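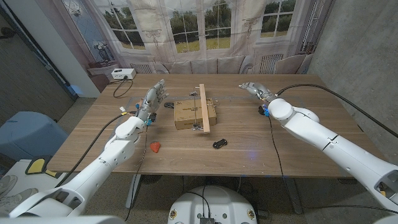
Two white robotic arms over a wooden table

We use cookies to keep you signed in and to see which pages are read. Accept all | Manage settings

Tikeck user forum > Tickets and inboxes
Closed tickets reopening when a customer replies "thanks"

papertray
We moved to Tikeck in April and most of it has gone well. The one thing I can't sort out is closed tickets. When we close one, the customer gets the closing email, and a good share of them write back with "thanks" or "great, cheers". Each of those reopens the ticket and puts it back at the top of the shared inbox as if it were new.

On Monday morning we had 459 open tickets. I went through them and over 400 were ones we had already dealt with. The real ones were mixed in with the rest and two people had been waiting since Friday.

I have looked under Inbox settings > Replies and there is a tick box for "Reopen on customer reply". If I untick it, does the reply still get stored somewhere? I don't want to lose a message from somebody whose problem has come back.

northgate_it
Yes, it's stored. The reply is added to the closed ticket and the status stays as it was. You won't get a notification though, so unless someone goes looking they won't see it. We tried it for a week and turned it back on.

Better option is an automation. Go to Automations > New > When a customer replies, then set:
Status is Closed
Message length is less than (pick a number)
Action: add reply, keep status

We use 5 words. Anything longer reopens the ticket as normal.

papertray
Didn't know there was a length condition. Does it count the signature? Half our customers have a signature longer than the message.

northgate_it
It counts whatever is left after Tikeck strips the quoted text. Signatures are usually left in, so for people with long ones it won't catch the reply. It catches most of ours but we deal with the public and they mainly write from phones.

two_sugars
I'd be careful with a word count. "Still not working" is three words. So is "it broke again". We had the same rule and found a customer who had written "no it isn't" to a closed ticket and got no answer from us at all. She rang up in the end and was quite rightly annoyed.

What we do now is change the closing email. Ours used to say "Please reply if you need anything else", which invites a reply. We took that line out and put a link in that says "My problem isn't fixed". The link reopens the ticket. Replies went down a lot just from that.

northgate_it
Fair point about short replies. We have a second condition on ours, "message does not contain", with a list: not, still, again, no, help. I should have put that in the first post. It isn't perfect but I haven't seen one slip through.

two_sugars
You haven't seen one because they stay closed.

northgate_it
I have a saved view for them. Status is Closed, updated in the last day. Takes a minute to read down it before lunch.

blue_folder
Which plan are you all on? I only have "When a ticket is created" and "When a ticket is closed" in my list. There's no option for customer replies.

northgate_it
You need to be an administrator on that particular inbox to see the reply trigger. Being an agent with automation rights is not enough. Ask whoever set up the account.

blue_folder
That was it, thanks. I had rights on the sales inbox and was looking at the support one.

papertray
I've made the rule with the word list and it works on test messages from my own address. It does not work on anything that comes through our web form. Those go through Urton first and then get forwarded on to Tikeck. When the customer replies it makes a completely new ticket, so the "Status is Closed" part never matches.

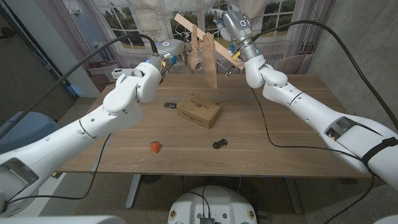
lostpassword
Forwarding through Urton drops the ticket reference from the header, so Tikeck has nothing to match the reply against. Put the reference in the subject line instead. Inbox settings > Outgoing > Subject format, and add the ticket number field in square brackets at the end. Tikeck reads the subject if the header is missing.

You'll also want to check the reply-to address on the Urton side. If it is set to the form's address and not the inbox address, replies go round the long way.

papertray
Reply-to was wrong, yes. It was pointing at the form. I've changed both and will see how it goes tomorrow.

two_sugars
Does the number in the subject bother your customers? We were told to keep it out because people thought it looked like junk mail. I think ticket numbers in subjects are a bad idea generally. Someone replies to an old email about a new problem and it all gets stuck on to something from last year.

lostpassword
That happens with or without the number. People reply to whatever email of yours they find first. There's a setting for it: "Start a new ticket if closed for more than" and then a number of days. We have it at 6.

two_sugars
Six seems short. We leave it at the default and just split them by hand.

filing_cabinet_3
We went the other way and moved to Vulelik over this exact problem. It has a "no answer needed" status, and agents can set it with one key. I miss the Tikeck reports but not the Monday inbox.

northgate_it
Vulelik wanted more per agent than we could get signed off. The automation does the job for us.

filing_cabinet_3
It does cost more, I'm not arguing with that.

papertray
Update. The web form replies are now landing on the right tickets. I went with the word list and the shorter closing email together. I have set the new ticket limit to 6 days for now and may put it up.

One more question. The Na add-on we use for phone calls also logs a reply when someone leaves a voicemail, and the text is blank. Does a blank message count as under 5 words?

northgate_it
I would think so. We don't use Na. Add a condition that the channel is Email and it should leave the voicemails alone.

blue_folder
Blank does count as under. We had two voicemails sitting on closed tickets until I put the channel condition in.

papertray
Done, thanks.

Replies: 20 | Shares: 6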